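Prarnlow Household Measures
Data card and README, release 5

Prarnlow is a table of household food measures and their metric equivalents. It converts entries such as "one cup, chopped" or "two dessertspoons, heaped" into grams. The table was compiled for recipe sites, diet diaries and anyone who has to make sense of handwritten recipe cards. It is distributed as plain comma-separated files with no software attached.
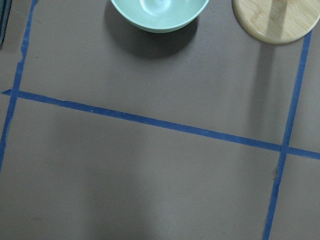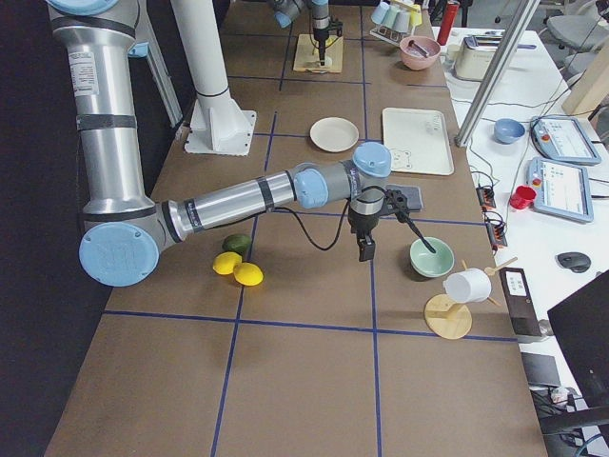 Contents of the release

measures.csv: one row per combination of food, measure and preparation.
foods.csv: the list of foods, with preferred names and alternative names.
vessels.csv: nominal volumes for cups, bowls, spoons and glasses.
regions.csv: region codes used in the other files.
changes.txt: corrections made in each release.

All files are UTF-8 with Unix line endings. Fields containing a comma are quoted. Empty fields mean "not recorded" and must not be read as zero.

Columns in measures.csv

food_id: key into foods.csv.
vessel_id: key into vessels.csv.
prep: state of the food when measured. Permitted values are whole, sliced, chopped, grated, mashed, ground, melted and none.
fill: level, rounded, heaped or packed.
grams: the median of the accepted weighings.
low, high: the smallest and largest accepted weighings.
source: W for weighed, P for taken from a printed table, C for calculated from density.
note: free text, normally blank.

The prep value describes the food at the point of measuring. "One cup of walnuts, chopped" is therefore stored as whole, and "one cup of chopped walnuts" as chopped. Older recipes do not follow this convention reliably. Where the wording is ambiguous, users should look at both rows and decide which weight is plausible for the dish.

Vessels and spoons

Spoon sizes follow the metric convention by default: a teaspoon is 5 ml. Tablespoons differ between regions and have separate rows. Do not join on the name of the vessel. The word "tablespoon" appears against more than one vessel_id, and a join on the name will produce duplicate rows without any warning.

Bowls are the weakest part of the table. A recipe that calls for "a bowl of rice" gives no volume, and printed sources disagree. Bowls are entered under three classes (small, medium, serving), and every row in those classes has a wide gap between low and high. They are suitable for diet diaries, where an estimate is accepted. They are not suitable for baking.

"Heaped" is defined as the greatest amount the spoon holds without spilling when carried level. "Rounded" has no agreed definition and is kept only for compatibility with printed sources. New weighings are not made for rounded measures.

How the weights were obtained

Rows marked W were weighed on kitchen scales reading to the nearest gram. Each combination was weighed 7 times, with the vessel emptied and wiped between fillings. The highest and lowest readings were kept unless the log recorded a spill or a scale fault, in which case the reading was struck out and repeated.

For quantities under 5 g the readings were taken on a finer scale and rounded afterwards. Dried herbs, yeast and ground spices fall into this group. Rounding is half up.

Rows marked P were copied from printed tables and checked by a second reader. Rows marked C use the Cesedari density list, which covers liquids, fats and syrups. Calculated values assume room temperature. Honey and golden syrup taken from a cold cupboard will pour differently but weigh almost the same by volume, so no correction is applied.

Fruit and vegetables counted by the piece

Recipes often give produce by number: one onion, two carrots, the juice of a lemon. These rows use the vessel_id "piece" with a size suffix. Citrus fruit has additional rows for juice and zest, entered as separate foods linked to the parent fruit through foods.csv. Juice yield depends heavily on variety and ripeness, and the low and high columns should be shown to the reader wherever space allows.

Weights by the piece are for untrimmed produce. Trimming loss is held in the column trim_pct in foods.csv and is never above 50 for any food now listed. Peel and stones are counted as trimming; leaves are counted only if they are normally thrown away.

Validation

Before each release the files are run through the Fludetix checks. These confirm that every key resolves, that low is not greater than grams, that grams is not greater than high, and that a packed measure never weighs less than the level measure of the same food in the same vessel. A release is held back until all checks pass.

The checks do not detect plausible but wrong values. Release 4 listed desiccated coconut at the weight of fresh grated coconut, and the error passed every test. It was corrected in November and is recorded in changes.txt.

Known limitations

Flour is given for spooned and levelled cups only. Scooping the cup straight through the bag gives a heavier result, and the table has no row for it.

Leafy herbs show the widest spread of any group. A "handful" is not a supported measure.

Coverage of pulses is uneven. Dried lentils and split peas are complete; tinned beans are listed drained only.

The 14 foods marked "provisional" in foods.csv have been weighed from a single brand or supplier. Treat them with caution.

Naming

Preferred names follow British usage (courgette, coriander, icing sugar). Alternative names are stored in the alt column, separated by semicolons. Names imported from the Iyer recipe index retain their original spelling in the alt column, including accents.

Licence and citation

The files may be copied, altered and redistributed provided the release number is kept with them. Please cite as: Prarnlow Household Measures, release 5.

Corrections should state the food_id, the vessel_id, the fill and at least five weighings in grams. Reports giving a single weighing are logged but do not change the table.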